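Viltdale Work Table, Light Finish
Korus Furniture Resale and Supply
Home > Tables > Work and Dining > Viltdale

Price: $849
Availability: in stock, usually leaves the warehouse in 2 weeks
Item no. 366
Finish: light, pale honey
Top: wood veneer
Assembly: legs only

About this table

We were slow to carry the Viltdale. The maker, Orimeck, sent us the usual folder of sales copy, and it promised a table for "every room and every stage of life," which is the kind of line that makes us put a folder in a drawer. Then a few customers asked for it by name, so we bought one, set it up in our own back office and used it for a while before we decided anything. What follows is what we think of it. Some of it is good. If you only want the numbers and the shipping terms, they are near the bottom of the page.

The Viltdale is a plain four-legged table sold as a work table that can also serve for meals. We would turn that around a little. It's a decent dining table for a household that does homework, bills and sewing at the same table, and it's an acceptable work table as long as the work is light. The catalog calls it a "workbench alternative." Please don't buy it as one. It has no vise mounting, no tool rail and no business being hit with a hammer.

The top

You are paying mostly for the top, so that's where most of our complaints and most of our praise go. It is a real wood veneer over an engineered core. Orimeck's literature says "natural wood surface," and that's true as far as it goes, but we have had more than one shopper walk away believing the top was solid. It isn't. If you want a top you can sand back hard every few years, look at our solid tables and expect to spend more.

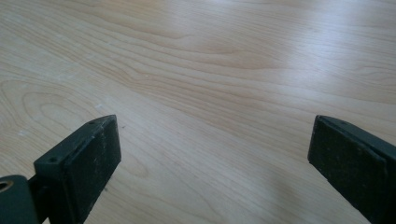

Grain is the main reason people pick this finish over the two darker ones, and it's also the main reason a few of them get sent back. Orimeck does not match tops, and neither do we. One will have tight, nearly straight lines and the next will be quite different. The top here has soft lines that sweep across it on the diagonal, with a pale beige to honey color, and that is about as calm as a moving grain gets. It won't fight with a patterned rug or a busy wall. If you were hoping for strong, dark figure, this finish will disappoint you, and you should order the walnut. We can't hold a particular top for you from a photo, though we will pass along a note if you ask for straight or flowing grain. The warehouse honors those notes when it can, which in our experience means about half the time.

The brochure says the finish "resists everyday wear." We've seen that phrase on furniture that couldn't survive a coffee cup, so we did our own unscientific checking on the office table. Water left standing for an evening wiped away clean. A mug straight from the microwave left a faint cloudy ring that had gone by the next morning. A hot pan is another matter, and we would not try it. Ballpoint ink came off with a damp cloth while it was fresh and needed real rubbing the day after. Red wine we didn't get to, so if you drink it at the table, use a mat like everybody else.

Scratches are the weak point. Dragging a ceramic planter with an unglazed foot across the top left a line you can feel with a fingernail. Being pale, the finish hides dust and light scuffs better than the walnut does, but it can't hide a gouge, and a veneer gives you very little to work with when you try to fix one. A wax repair stick in a light oak shade makes small marks hard to find from a standing position. It doesn't make them disappear.

The edges

The edge banding is the one place where we think the maker saved money and hoped it wouldn't be noticed. On the long sides it is neat. At the corners, on two of the tables we unpacked, there was a slight ridge where the banding met. You notice it with your palm before you see it. It hasn't lifted on our office table, and we have leaned on that corner plenty, but check yours on arrival and tell us if it's rough. We'll exchange a bad one without an argument.

The legs and the frame

The legs bolt into metal plates under the top. Orimeck claims assembly takes 20 minutes. With two people and a clear floor, it does. Alone, you will spend twice that turning the top over and worrying about your rug. The hex key in the box works, but it's short and hard on the hand, so use your own if you have one.

There is a little sway if you push the table from the end. Most four-legged tables without a lower stretcher do this. Tightening the bolts again after the first month cured most of it for us. If you sew on a heavy machine at high speed you'll probably still feel it, and for that use we would point you toward the Quách trestle table instead. It's heavier, it's uglier, and it stays put.

The leveling feet are fine. They're plastic, they turn by hand, and they don't mark a hard floor. On thick carpet they do nothing at all.

What we'd skip

The matching protective pad. It is a thin sheet cut to the size of the top, and it slides. Any felt-backed table cover will do the same job for less.

The care kit. You get a small bottle of cleaner and a cloth. A soft cloth with a drop of dish soap in warm water cleans this finish just as well. Don't use furniture oil on it at all; the sealed surface won't take it up, and you'll be left with a film that grabs dust.

The extended coverage plan. The standard coverage is for defects in materials and assembly parts. The extended plan runs longer and covers the same things. It does not cover scratches, rings, sun fading or dents, and those are what happens to tables. We're required to offer it. We don't push it.

Sunlight

Pale veneers tend to go warmer with light, and this one did in our office. We left a desk pad in one spot from spring until November, and when we picked it up there was a lighter patch under it. The patch has evened out some. Move things around during the first few months and you shouldn't have much trouble.

Shipping and returns

The table ships in one flat carton. It's heavy for one person and awkward for two on a narrow stair. Curbside delivery is included in the price. Carrying it inside costs extra, and the driver can't add that service at the door, so choose it at checkout.

Open the carton the day it comes. Look at the face of the top under a lamp held low, where dents show up best. Damage should be reported by 5 p.m. on the day after delivery. Grain and shade differences are not treated as damage. You may still return the table for those reasons, unassembled, but return freight is on you.

Keep the foam corners until you're sure.

Also in this line

Viltdale bench, light finish
Viltdale work table, walnut finish
Viltdale work table, black finish
Quách trestle table, solid top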